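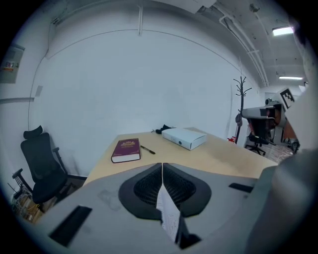

About Cernley

Cernley is a translation and technical editing firm. We prepare manuals, safety data sheets, tender documents and standard operating procedures for manufacturers, utilities and laboratories. Work is done between English, French and Vietnamese. We do not take on literary, advertising or subtitle work.

The firm was started by Khang Khương, who had spent several years as a documentation lead at a pump manufacturer and was tired of receiving manuals in which the same valve had three names. Our first contract was a maintenance manual for Wondmont, a maker of water treatment equipment. We still hold that file, now in its fifth revision.

How a job is handled

Every job is assigned to 2 people, a translator and a reviser. The translator works from the source file and the client's term list. If there is no term list, we build one before any translation starts and send it to the client for approval. The approval step usually takes longer than clients expect, particularly where the engineering and purchasing departments use different names for the same part.

The reviser reads the target text against the source in full. Sampling is not used. Numbers, units, part codes and cross-references are checked in a separate pass, with the text itself ignored. Metric units are kept as supplied. Where a source document gives imperial units only, we add the metric equivalent in parentheses and flag the line so the client's engineer can confirm the rounding.
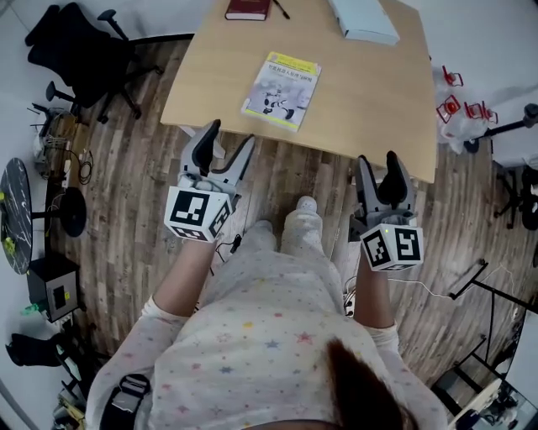 Changes made by the reviser go back to the translator, who may accept or dispute them. Disputed changes are settled by the project lead and recorded in the term list with the reasoning, so the same argument does not come up again on the next revision.

Term base

Our shared term base is called Cao. It currently holds 1,838 approved entries in water treatment and pumping alone. Each entry lists the term in all working languages, a definition, the source of the definition, the client it applies to and any forms that must not be used. Client-specific entries are kept separate and are never carried over to another client's work.

An export of the entries that belong to you is supplied with each delivery at no charge, as a spreadsheet or in TBX format.
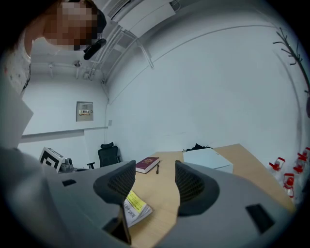
File formats and turnaround

We accept Word, InDesign, FrameMaker, DITA and plain XML. Scanned PDFs are accepted but have to be rebuilt first, and the rebuilding is quoted as a separate line. Drawings with embedded text should be sent in an editable format wherever possible.

Documents under 200 words, such as labels and warning plates, are returned in 2 working days. Longer documents are scheduled individually. October is our busiest month and bookings for it should be made in the summer.

Drutiron

Drutiron is our in-house checking script. It compares source and target files for missing numbers, mismatched part codes, doubled spaces and decimal commas left over from French. It does not judge wording. Its report is attached to every delivery, including any warnings we reviewed and left as they were.

Confidentiality and records

Source files are stored on servers in Canada and deleted 5 years after final delivery, or earlier on written request. Subcontracted translators sign the same confidentiality agreement as staff. We will sign a client's own agreement if it is sent before the files are.

Quotes

Send the source file, the target language, the intended reader and the date required. A quote based on a word count without the file is an estimate only and will be marked as one.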